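January, evening

Slept badly and woke before the alarm. Oatmeal, coffee, the last banana. The radiator in the bedroom is knocking again. I put a towel under the valve and left for the bus with my hair still damp, and of course it was windy all the way down Grindosgate.

The bus was late, so I got to the room after nine. We have it until the end of the month and then it goes back to Drorkari for their classes, and they want the tables clean when we hand it over. I read the sheet they left on the door again. Tables wiped, chairs wiped, nothing stuck to the carpet, trash out. It says 60 dollars gets taken off the deposit if they have to send someone in. I would like that money back, so today was cleaning.

I started by trying to find out what takes the marks off the tops. There are rings from cups and a lot of gray smears that I think come from shoes, though I don't know who had shoes up there. Plain water did nothing. Dish soap took off the rings and left a film. The Cokeo spray worked best, but it has to sit for a minute before you wipe, and I kept wiping too soon.
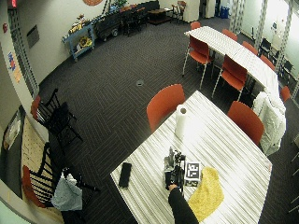
The chairs are a bigger job than I planned on. The seats are easy enough, one pass and they're done, but the backs hold dust along the curve and the thin legs pick up lint down where they meet the carpet. I did one all the way through to see how long it would take and it was longer than I liked. The long white table has seven of the orange-red ones around it, plus the ones at the striped table, and then the two black spindle-backs on the left side, with all those gaps to get a cloth between. I'm leaving the spindle ones for last. The paper towels stayed on the back left corner of the striped table where I could reach them, and I used the yellow cloth for the tops. Paper towels leave bits behind on that surface. I should have brought a second cloth. I had one in my hand this morning and put it back in the drawer.

The carpet is in fair shape. It's dark enough that it hides things, so I went over the open part between the tables on my hands and knees. Found two staples, a dried pea, and a bread tag. The little round vent in the floor had crumbs in it and I got most of them out with the end of a pencil. I don't know if the vent counts as carpet. I did it either way.

Lunch was at Sowah. They had the lentil soup and I got the roll with it. It has gone up again. Sat by the window and made a list on the back of the receipt of what still has to be bought: trash bags, another Cokeo, a scrub brush with a handle. My knees hurt when I stood up, so I wrote down something to kneel on, too. Called the Drorkari office while I was there to ask about the keys. The woman who answered said to drop them in the slot and to write 336 on the envelope so they go to the right desk. She also gave me the code for the side door, 2639, which would have been good to have two weeks ago. I wrote it on my hand and then copied it in here so I can wash it off.

Back to the room after that. The light is better in the afternoon and I could see streaks on a part of the long table I thought was finished. Did it over. My fingers are dry from the spray and I have a split at the side of my thumb. Tomorrow I wear gloves. 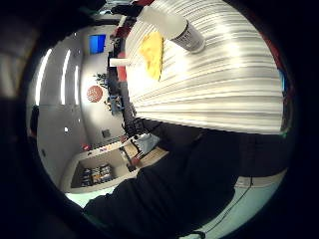 I stopped at four when my back had had enough. What's left is half the chair legs, the spindle chairs, and the trash. The trash I can't do until the very end, when everything else is out. If I get there early tomorrow I can finish the legs before lunch, and then it's only packing. I need more boxes for that. The grocery store puts theirs out in the evening and I keep forgetting to go by.

I'd like to find out what the tables cost. The striped one is a good size and it would fit along the kitchen wall at home, with the short end by the window. I measured it with my arm, which doesn't tell me much. I'll take the tape measure in my bag. I doubt they would sell it, and I'd have no way of getting it up the stairs.

Took the early bus back. Bought bread, eggs, onions, and the trash bags. Forgot the brush. They were out of Cokeo and I got the store kind, which smells like lemon and is cheaper.

Eggs and toast for dinner. The towel under the radiator was soaked, so I moved a pan in there and called the landlord's number and left a message. Put the second cloth and the gloves by the door with my keys. Laundry is still in the machine and I have to hang it before I go to bed.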